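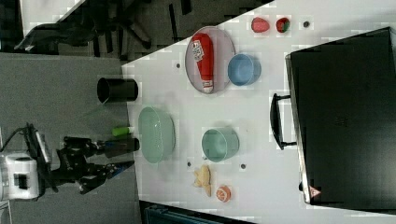
Ketchup on a plate, toy fruit and an arm at the side: the table at Fereo's Solldale unit.

Kitchen robot firm puts its practice sessions on sale

25 March 2022

Fereo, the Solldale firm that wants to put a robot arm in every works canteen, has finished the first round of a project to teach one by example, and is asking other companies to pay for a share of the results. The collection is called Lustness. It holds 3,204 recordings of an arm being steered through small kitchen jobs by a person, and the firm says it is "the groundwork for a machine that can help in any kitchen".

That is a large claim to rest on one kind of white table.

The recordings cover 34 jobs, among them putting a bottle on a plate, moving fruit into a bowl and pushing a sponge to one side. In each case an operator guides the arm by hand controls while cameras and the arm's own sensors store what happens. The learning system is then given the lot and left to work out which movements go with which view of the table. Fereo will not sell the system itself yet. What it is selling is access to the examples, on a yearly licence, with the price given only on request.

The work was done by two operators over the winter, and the last session was in February. Between recordings they shifted the objects about, so that the system would not simply learn that the ketchup always lies in the same spot. The firm makes a good deal of this in its sales leaflet, which speaks of "endless variety".

There is variety of a sort. A plate, a few bowls, two strawberries, a bottle of ketchup and a piece of orange can be laid out in a great many ways. They remain a plate, a few bowls, two strawberries, a bottle of ketchup and a piece of orange. Anyone who has worked a canteen shift will know that the trouble comes from the other things: the lid that has been put on crooked, the tray with gravy under it, the colleague who needs to get past. The leaflet lists no session with a second person at the table, and none with real food.

Fereo's answer, given in a written reply, is that skills learned with toys "carry over well". Asked how well, it said the tests were still being written up. It has kept back 412 of the recordings to check the system against, a usual step, but those come from the same table and the same two operators as the rest. Passing that check would tell a buyer that the system can cope with the Solldale table. It would say very little about a sink in Leeds.

There is also the matter of how the recordings were chosen. The reply says that sessions in which the operator "lost the thread" were taken out before the total was reached. How many went is not stated. A system shown only tidy attempts may have little idea what to do when a bottle rolls away from it, and bottles do roll. Other groups keep their failures in and mark them as such, a duller job that makes for a smaller headline figure per week of work.
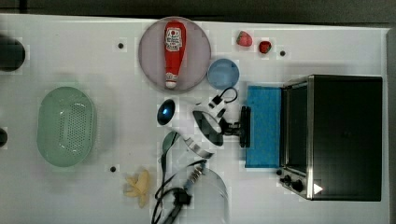 Who is paying

So far the only named backer is Rautiainen, a catering equipment supplier, which has put in an undisclosed sum and will have first use of the recordings. It has not said that it will build anything with them. Its statement runs to three sentences and calls Lustness "an interesting direction", the sort of phrase that commits a company to nothing.

Fereo says a second round will begin once a further backer has been found, and that it will add cupboards, drawers and "a wider range of everyday clutter". It has promised a public trial in a working kitchen, though without a date or the name of the kitchen. A similar trial was promised when the firm opened its unit, and has not yet taken place.

Firms wanting to look at a sample before paying can apply through Fereo's website. The sample covers two of the 34 jobs. The firm picked which two.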